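Maltow Kitchen Room – Monthly Safety Check
Checked by: Lahcen Samir
Date: 2004-07-18

1. Floor and entrance
OK. The mat was lying with one corner up, I pressed it flat. Please look at it again next time.

2. Electric sockets
OK, but the cover near the sink is loose. I wrote this already in December. It needs one screw only.

3. Fire blanket and extinguisher
OK. Extinguisher label is readable, pressure in the green part. The blanket hangs 30 cm too high for shorter persons – I would move it.

4. Fridge
Not OK. Thermometer shows 11 degrees and it must be 8 or less. I turned the knob one step colder. Tahiri should measure again tomorrow morning.

5. Hot water
OK. 70 degrees at the boiler.

6. Hooks and rails
OK. I pulled on each hook by hand and none moved. The rail is held with cable ties. They are tight, but I prefer proper bolts, so I ask Nikska for a price.

7. Table surface
Not OK. White crumbs are on the board, most of them in the middle. The rule is to wipe after every use, also when the next person comes soon.

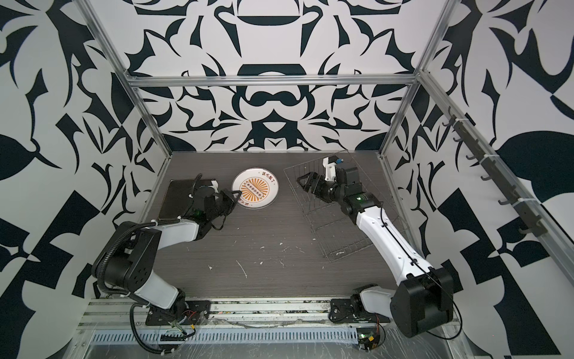

Wipe along the grain, with a damp cloth and not a soaked one, or the edges of the board will swell with time. The brush for dry crumbs is in the drawer under the sink.

8. Plates and trays
OK, no chips felt on the rims. Plates should go back to the shelf at the end of the day.

9. Waste bins
OK. Lid of the small bin closes badly – spare lid is ordered from Graltolov, not yet arrived.

Open points: 2, 4, 6, 7, 9.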